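Kitchen Tips for Teaching a Robot Arm to Make Toast

I have guided our arm through 158 breakfasts by remote control, and I still get a little thrill every time! These are the habits I'd pass along to anyone who is starting to record kitchen tasks at home. Most of them cost nothing.

Get the counter ready first

Wipe up crumbs and put away anything you'd hate to see knocked over. I don't clear the counter completely, though. A robot that has only ever seen a bare countertop gets lost the minute a mug shows up, so I leave the cereal, the fruit and the paper towels out and shuffle them between sessions. Whatever the arm is going to touch gets the space in front.

Park the cutting board at an angle

My friend Nimal Kodikara taught me this one, and I love it. Turn the board a bit differently each time you start over. If it always sits square to the wall, you'll find yourself steering from memory, and the arm will learn your memory too. Straight, crooked, closer, farther, it all helps.

Start with the toaster cold and unplugged

Use the heel of the loaf for practice (it's sturdier than the middle slices and you won't mind tossing it). Put it in one slot and leave the other open. Bring the gripper down from above, slow way down for the last two inches, and stop before you close on the bread. That little pause makes for a much cleaner recording.

Keep the landing spot bare. With nothing on the board, you have room to set the slice down even if your hand wobbles on the controls.
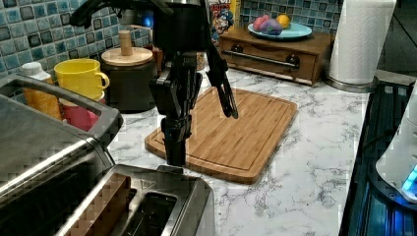

Move like you're carrying soup

Ulla Rustad says this to every beginner at our October get-together, and she's right. Jerky hands make jerky robots. Rest your elbows on something, breathe out, and make one long smooth motion. If you fumble, keep going and fix it! A recording where you miss the bread and then recover is worth saving. I kept 148 of mine, fumbles included, and only threw out the ones where I bumped the toaster across the counter.

Wipe the fingertips

Butter is the enemy. A damp cloth with a drop of dish soap does it, then a dry cloth right after. Keep water away from the joints.

Quit while it's fun

Two sessions before lunch is my limit. After that my wrists get lazy and it shows in the playback. Write down where you left off, cover the arm, and go make yourself a real piece of toast, with jam.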